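Comment > Television > Streaming

Print this | E-mail this to a friend

Bring back the man who read out what was on next

My household pays for four streaming services, and on Wednesday it took us until twenty to ten to start watching something. What we started watching was an episode of a quiz we had already seen. I knew the answer to the one about the Danube. So did everyone else in the room, and we all shouted it.

I grew up in Flultton, where the hill got in the way of one channel and the weather got in the way of the others. We had a voice between programmes. He told you there was a film at nine, that it contained some scenes of a mild nature, and that before it there would be a documentary on canals. You watched the canals. You had no particular feelings about canals beforehand and you had several afterwards. 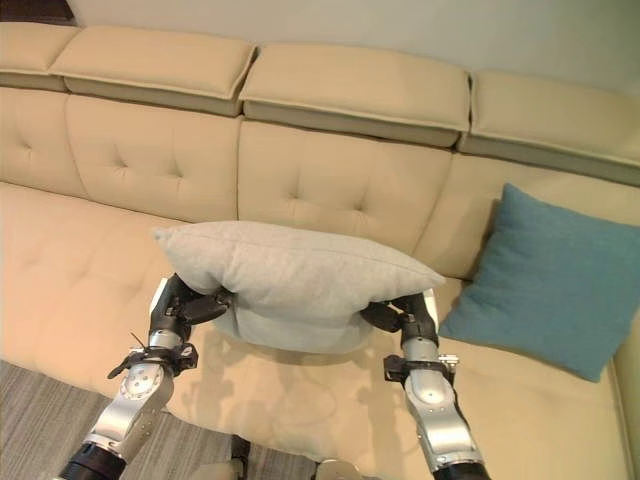
A cushion, a sofa and the evening's viewing still to be settled.

Compare this with Surnier, the service my daughter talked us into, which advertises 3000 titles and shows me the same eleven of them in different hats. They appear under Because You Watched, then under Trending, then under Hidden Gems, where a programme that has been on my screen every night since October is apparently lying low. I once scrolled to the bottom to see what was there. It was a row called Watch Again, made up entirely of things I had switched off.

The people who run these outfits talk about choice as if it were a vitamin. Deming Lei, whose newsletter on the television business I read over breakfast and argue with until lunch, reckons that viewers who can't decide will go to bed sooner than cancel. I can believe it. I have gone to bed. I have lain there resenting a thumbnail.

My own suggestion is modest, and I have made it in writing to Surnier, who thanked me for contacting them about my password. Give me a button marked Just Put Something On. It should pick a programme, start it, and hide the remote's other functions for at least twenty minutes. No trailer, no synopsis, no little percentage telling me how well suited I am to a Danish murder.

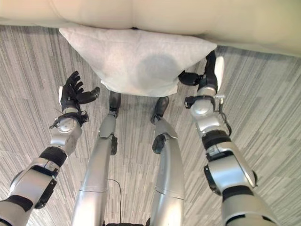 There would be complaints, naturally. Somebody would get wrestling when they wanted a costume drama. But that is how most of us came by our tastes in the first place. I like snooker because it was on. I have a working knowledge of sheepdog trials because it rained through most of one August and there was nothing on the other side. No system built to study my preferences would ever have offered me a sheepdog, and I'd have been the poorer for it.

Brillstead, the smaller and odder of our four subscriptions, has come closest to seeing sense. It runs what it calls a live channel, meaning that programmes come on one after another at times somebody has chosen. They launched this as an innovation, with a press release. I read it twice for signs of embarrassment and found none. The channel, I'm sorry to report, is very good. At half past four last week it showed a film about a lighthouse, followed by a repeat of a cookery programme from Zheng in which a man steamed a fish and said hardly a word. I watched both from the start and missed the post.

When I set some of this out in a shorter piece last month, nearly 200 of you wrote in, most to say you agreed and a good few to tell me where the off switch was.

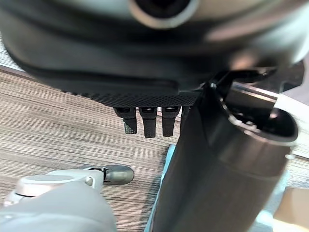
Eluned Gough replied that I had forgotten what the old way was like: "You remember the canals because you've blotted out the rest. We had bowls. We had a man with a potter's wheel, and then more bowls. My sister cried through an entire Sunday because the only alternative was a church service, and I wouldn't hand one minute of that back to my own children. Let them scroll."

I take the point about the bowls, though I'd have watched the bowls. And her sister, I notice, remembers exactly what was on. I'd be surprised if she could name one thing she scrolled past on Monday.

So I am keeping Brillstead and giving up the other three, subject to a vote in which I am likely to be beaten. Tonight there is something on at eight. I haven't looked up what it is.

Filed under: Telly, Streaming, Grumbles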